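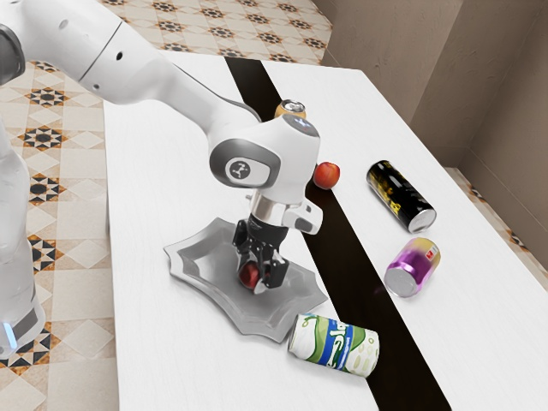 Bustulik opened its Flirthorpe distribution center to visitors on 4th January, and I went along with a group of people who run small and mid-sized warehouses in the region. The site handles packaged food, kitchen goods and some cleaning supplies. We were given safety vests at the front desk, signed the visitor log and were taken straight to receiving.

Receiving has eight dock doors, and six were in use when we walked in. Drivers check in at a window on the outside wall and wait in their own room, so they don't cross the floor. Paperwork goes through a slot. One of our group asked what happens when a load arrives early, and the answer was that it waits in the yard until its slot unless a door is free. Late loads lose their slot. The supervisor said this caused arguments for the first two months and very few after that.

Each pallet gets a label before it leaves the dock area. They used to label at the rack, and they lost pallets that way. The labels are printed at a desk between doors four and five, and there is a second printer under the desk for when the first one jams.

The racking is the usual selective type, five levels high. The building holds 1,288 pallet positions, which is fewer than I expected from the outside. A good part of the floor is given over to case picking and to a returns area that was moved indoors last winter. End-of-aisle guards were fitted everywhere, and the ones near the charging station had clearly been hit more than once. Forklifts and people on foot use different sides of the main aisle, marked in yellow. At two crossings there are swing gates that you have to pull toward you, which makes you stop.

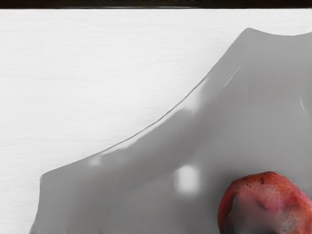
Packing was the part of the visit I had come for. The stations are set at two heights, with the taller ones for people who prefer to stand all shift. Tape, labels and void fill are kept above the bench so the working surface stays free. Our guide was firm on this point and said a packer should have a clear stretch of plain white surface on the left, with the item being packed toward the center and right. Left-handed packers can ask for the reverse. Boxes come in nine sizes, down from 14, and the smaller range has cut the time spent choosing one. I asked whether they ship more air as a result. They do, a little, and they accept it.

The site sends out 2,000 cartons on a normal day. In the weeks before the holidays it goes higher, and they bring in temporary staff through Padilla, an agency with an office in town. New people spend their first two shifts on packing only. They don't go into the racking area until they have done the floor safety session, which takes a morning.

Stock counts are done by section, a few aisles each night. The system they use is called Hasutness, and the scanners run it directly. Several of us asked about cost and didn't get a number. We did get to try a scanner. The screen is easy to read, but the trigger is stiff, and the staff said the same.

Lunch was sandwiches in the canteen, followed by a question session that ran over. Most of the questions were about damage rates and about the yard. There is parking for 40 cars, and with a full shift on and visitors as well it wasn't enough, so a few of us had to park on the road and walk in past the trucks. I would suggest sharing cars.

I took two things back to my own site. We have moved our label printer to the dock, and we are pricing swing gates for the crossing by the break room. Bustulik plans another open day once the new mezzanine is finished. Places are booked through the front office, and closed-toe shoes are required.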